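Reference > Household textiles > Bedding > Blanket

Blanket

A blanket is a flat, flexible bed covering, usually a single layer of fabric, used to slow the loss of heat from a person lying or sitting beneath it. It differs from a quilt, which has two outer layers stitched through a filling, and from a doona, which is a loose filled bag normally kept inside a washable cover. The boundary with the bedspread is less firm. A bedspread is made chiefly to dress the bed in the daytime and may be too thin to be of much use at night, but many households use one cloth for both purposes.

The word comes from an Old French term for undyed or whitish woollen cloth, related to blanc, "white". The story that it derives from a Flemish weaver named Thomas Blanket is generally treated as folk etymology.

Principle of operation

A blanket produces no heat. It holds a layer of still air against the body, and still air is a poor conductor. Warmth therefore depends mainly on thickness under light load, on how well the fabric stops air moving through it, and on how closely it drapes. Weight by itself is a weak guide. A dense flat-woven cotton cloth can be heavier than a raised acrylic one and noticeably cooler.

Moisture also affects performance. A sleeping adult gives off water vapour through the night, and a covering that prevents it from escaping will feel clammy. Wool can take up a considerable amount of vapour within the fibre before it feels damp to the hand. Polyester takes up very little, and relies on vapour passing through the gaps between yarns.

Fibres

Wool was the usual blanket fibre across most of Europe until well into the twentieth century and remains common in Australia and New Zealand. It is crimped and springy, recovers its thickness after being compressed, and is slow to ignite. Its faults are felting when washed hot or with strong agitation, and damage from the larvae of clothes moths and carpet beetles.

Cotton blankets are used in warm climates, in hospitals and for infants. They tolerate hot washing. Cellular cotton, woven or knitted with regular small openings, traps air well beneath a second layer but gives little protection when used alone in a draught.

Acrylic was adopted from the middle of the twentieth century as a low-cost substitute for wool. It takes dye readily and is light for its bulk. It pills with wear, and hot ironing will flatten or glaze the pile permanently.

Polyester, in the form of fleece, coral fleece and the heavier double-sided plush often sold as "mink", now makes up a large share of the household market. It dries quickly and keeps its colour, though it builds up static charge in dry rooms and sheds fine fibres in the wash.

Blends are frequent. The mill at Drevcombe, which worked until May 1974, was known for a wool and cotton union cloth with a cotton warp and a woollen weft. This arrangement gives a strong ground that can be raised heavily without losing its shape, as the raising wires draw fibre mostly from the weft.

Construction

Most woven blankets are made in plain weave or a 2/2 twill. Double cloth, in which two fabrics are woven together and exchange faces, is used where a reversible pattern is wanted. The cloth comes off the loom considerably wider than its finished size and is then reduced by fulling.

Knitted blankets fall into two groups. Weft-knitted types, including hand-knitted and crocheted work, stretch in both directions and tend to sag if hung. Warp-knitted types are more stable and form the base of most modern plush blankets, where the pile is produced by knitting two base fabrics face to face and slitting them apart.

Non-woven blankets are made by needle-punching a web of fibre, with or without a supporting scrim. They are cheap and wear poorly at the edges. Relief agencies and removalists use them in quantity.

Finishing

Fulling, also called milling, works the wet woollen cloth under pressure until the fibres mat and the weave closes. The cloth is then stretched to width and dried. On the old tenter frames this was done outdoors, and a long spell of wet weather could stop a small mill altogether.

Raising draws fibre ends up from the yarn to form a nap. Teasel heads were used for this purpose before wire-covered rollers replaced them in most mills. A heavily raised blanket is warmer than the same cloth left plain, but weaker, and a cloth raised too hard will part along the weft within a few seasons.

Edges are finished by whipping, by blanket stitch, by a turned hem or by a binding of satin or cotton tape. Binding generally wears out before the body of the blanket does and can be replaced.

Colour and pattern

Early commercial blankets were sold undyed, often with a band of colour at either end. The bands marked where one blanket stopped and the next began on a continuous length of cloth, and were kept as decoration after that use had passed. Short woven bars at the edge, called points, indicated size and weight in some trades.

Checks and tartans are woven from dyed yarn, so the pattern appears on both sides. Printed patterns are applied to finished cloth. On deep-pile fabric the print paste must be carried down into the pile, or the ground colour shows through whenever the surface is brushed against its lie. Screen printing was the normal method for acrylic blankets. Polyester plush is now mostly decorated by transfer printing, in which disperse dyes on a paper carrier are turned to vapour by heat and taken up by the fibre.

Printing made it practical to sell bedding with large single motifs: flowers, animals, vehicles, cartoon figures and, from the 1970s, the yellow smiling face. The last has stayed in use on strongly coloured grounds, turquoise among them, and is not confined to children's sizes.
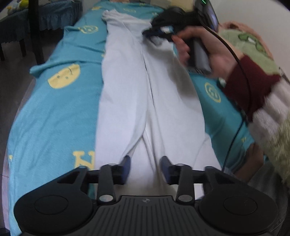 White trousers on a turquoise blanket with yellow smiley-face print. Photo: Miroslava Tkachenko

Motifs on printed blankets are placed either in a fixed repeat or as a panel. In a repeat, the design runs on without regard to where the cloth will be cut, and figures may be interrupted at the hem. In a panel, each blanket is a complete composition with its own border. Panels cause more waste in cutting, as a fault anywhere in the design spoils the whole piece.

Regional types

The Tanoli blanket is a narrow-loom woollen type woven in two strips and joined down the centre with a flat seam. The strips are worked separately and the bands at the ends seldom meet exactly. Older pieces are undyed, in the natural brown and cream of the fleece, while later ones include a madder red. The usual count is 12 ends to the inch.

The Atarska is a long-piled weft-loop blanket made in upland districts and finished by washing in running water, which opens the loops and mats their bases together. It is heavy when dry and very heavy when wet. Traditional pieces were given at marriage and were stored folded with the pile inward. A survey of household inventories from the Hultura valley recorded 141 blankets of this type in 30 houses, most of them described as being kept in chests and not on beds. Seventeen carried woven initials.

Other well-known forms include the fringed travelling rug, the Australian wagga, which was made from flour sacks or wool samples and belongs strictly among the quilts, and the swaddling blanket, a light square of cotton or muslin.

Sizes

There is no single international scale. Blankets are sold by the bed they are meant to fit, and the names of beds vary between countries. A king single is a standard term in Australia and New Zealand and is little known in Canada, where a long single mattress is sold as a twin XL. Makers also differ on overhang. A blanket intended to be tucked in must cover the width of the mattress and twice its depth, with a margin for tucking, so the deeper mattresses now common have left many older blankets too narrow for the bed they were bought for.

Throws are smaller and are meant for use on a couch or across the foot of a bed.

Care

Wool blankets should be washed in cool water with a mild detergent and very little agitation, supported when lifted, and dried flat or over two parallel lines. Airing outdoors on a dry day removes most odours and allows washing to be put off. Blankets put away for the summer are best cleaned first, as insects are drawn to soiled areas.

Cotton may be washed warm or hot, subject to the dye. Some shrinkage should be expected at the first wash. Acrylic and polyester are washed warm and dried at a low setting – fabric softener coats the pile and reduces its ability to carry moisture. Plush fabrics can be brushed while slightly damp to restore the nap.

Electric blankets are a separate class of article. They should be stored flat or loosely rolled, since sharp folds can damage the heating element, and should not be dry-cleaned unless the maker's label permits it.

Other uses

Fire blankets are made of glass fibre or treated wool and are used to smother small fires, chiefly in kitchens. The foil or "space" blanket is a thin plastic film coated with metal. It limits radiant loss and blocks wind, but has almost no thickness and conducts heat freely where it touches the skin. Saddle blankets are placed beneath a saddle to absorb sweat and spread pressure. Weighted blankets contain glass beads or plastic pellets held in stitched pockets, and are sold as an aid to rest. The evidence for their effect on sleep is mixed.

See also

Bedspread
Coverlet
Doona
Fulling
Nap (textile)
Travelling rug

Last revised July 5, 2023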